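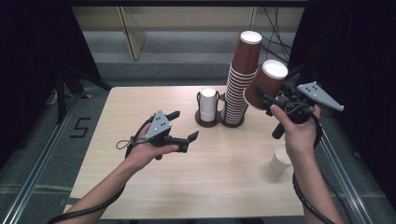

I got to Pisis a little before opening and Robel Araya was already on his second coffee, which he drinks standing up, at the end of the counter, like a man waiting for a bus. I'd been wanting to talk to him ever since a friend dragged me in last winter and I ended up going back three times in one week. (My bank noticed.)

Robel grew up around coffee, though not the way people guess. "Everyone wants the story about my grandmother roasting beans over charcoal," he told me. "She did do that! But my job was to go next door and borrow sugar. I didn't even like coffee until I was grown up."

He got into the business by accident. He'd been driving deliveries for a bakery called Teixeira, and one of the stops was a tiny café whose owner kept pressing free cups on him. When she wanted to cut back her hours, she asked if he knew anybody. He said himself, mostly as a joke, and she handed him an apron.

"I was terrible," he said. "I burned the milk every day. There was a guy who came in and asked for tea when he saw it was me."

Pisis opened 5 years ago in what used to be a shoe repair place, and you can still smell the polish when it rains – or I can, Robel swears I'm making it up. It has 104 square feet of space behind the counter, and two people can pass each other back there if one of them breathes in. I asked if he ever thinks about moving somewhere bigger.

"I looked at a spot over on Plerach Street. Nice windows. Then I sat in it for an hour and I didn't hear a single person talk to another person. I'd be lonely in there."

We talked for a while about prices, which he hates talking about. He put his drip coffee up in October and worried about it for weeks beforehand, writing little signs and throwing them away. In the end he just changed the board. One regular, a retired piano tuner, came in the next morning, looked up at it, and left a bigger tip than usual.

The roaster he uses is Flimia, a small outfit a couple of hours north, and he drives up there himself when he can. He likes to brew a touch cooler than most people, at 196 degrees, and he got pretty worked up explaining why. I followed maybe half of it. The part I did follow was that darker roasts turn bitter on him if the water's too hot, and that I've been ruining mine at home for years.

I asked what he'd tell somebody who wanted to open a café of their own.

"Work in one through a whole winter first," he said. "And learn to fix the dishwasher."

Then the first customer came in, a woman with a wet umbrella and a very small dog, and Robel was reaching for the grinder before she'd said a word.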